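Pletden Open: Report to the Bendari Fund
Second season, covering the period through the end of August

Prepared by Pao-chu Fung, tournament director
Sunday, September 8, 2019

Where we stand

The Pletden Open was played on schedule, produced two champions and lost less money than last year. I am told the third item is the one you will read first, so the short version is that gate receipts came in ahead of plan, sponsorship came in behind it, and concessions did whatever concessions do when the soft-serve supplier goes to the wrong town.

Your grant paid for court resurfacing, prize money in the women's draw and the ticketing system. The first two are finished. The ticketing system is finished in the sense that we have stopped adding to it.

Attendance

We sold over 3,000 tickets across the week, against a target we had set low on purpose and then forgot we had set low on purpose. The night sessions did best. The Tuesday qualifying matches were watched mainly by relatives of the players, who paid full price and complained at a discount.

Moving the final from the afternoon to the evening was the best decision we made, and I would like to claim it. The heat made it for us. By mid-August the stands facing west were unusable until supper, and the players had begun saying so in language the chair umpire felt obliged to write down. Next year's schedule starts with an evening final and works backward.

The average stay on the grounds went up as well, according to the parking lot, where people paid by the hour. We had expected them to leave after the match they came for. A good number wandered over to the outer courts and watched doubles, a thing our consultant's report had assured us does not happen.

Sponsorship

Lina Sportswear renewed for another year at the same level and asked for its name on the nets as well as the back walls. We agreed before checking whether the nets could carry printing. They can, slightly.

Hung Motors did not renew. Their reasons were polite and concerned budgets. I suspect they also concerned the courtesy car that spent finals weekend parked behind the generator truck, where it was admired by electricians. We have since drawn up a map.

The court-side boxes remain our weak spot. Of the 60 we put on sale, just over half went for the week, and the rest were sold by the session or filled with juniors so that the stands would look lively on the stream. The juniors ate more than the box holders. For next season we propose cutting the price of a weekday box and dropping the included lunch, whose chief effect was to keep the boxes empty during the first set.

Players and prize money

Equal prize money brought a stronger women's field, as we said it would in the application. The lowest-ranked direct entry was well above last year's, and we had to turn away players who would have been seeded in the first season. This made for better tennis and for several long phone calls.

The men's draw was thinner. Three withdrawals came in the last two days before play, all with doctor's notes, two with tee times. A modest late-withdrawal penalty is in the draft player agreement and our lawyer is reading it at his usual pace.

Courts

All the show courts now have the new surface. Players called it slow, then fast, then slow again, often within the same press conference and usually depending on the score. Drainage held up through the one real storm, and play resumed within the hour. Court 3 still has a soft corner near the baseline. The contractor has accepted that it is his corner and is due back before the frost.

What we spent and what is left

Resurfacing came in on budget. Prize money was paid out in full, 100 percent of it within the week, for which we received a thank-you note from one player and a correction to her bank details from another. Ticketing ran over, and we covered the difference from the parking take.

The unspent part of the travel line is small. We ask permission to move it to lighting on the outer courts, where the second set of evening doubles is at present played largely from memory.

Next steps

Dates for the third season go to the tour this fall. A title sponsor would be welcome before then, and two conversations are under way, one of them promising. The full accounts will follow once the auditor has finished with the concession receipts, some of which are sticky. 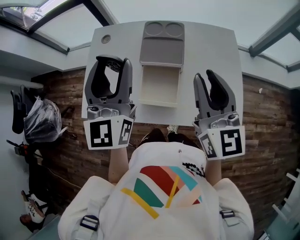
Pao-chu, thanks for this. Go ahead and move the travel money to the lights. On the boxes, I'd keep lunch for the weekend sessions and see whether the weekday price alone does the job. Please also send me the late-withdrawal clause when your lawyer surfaces, as we may want it for our other events.

Lina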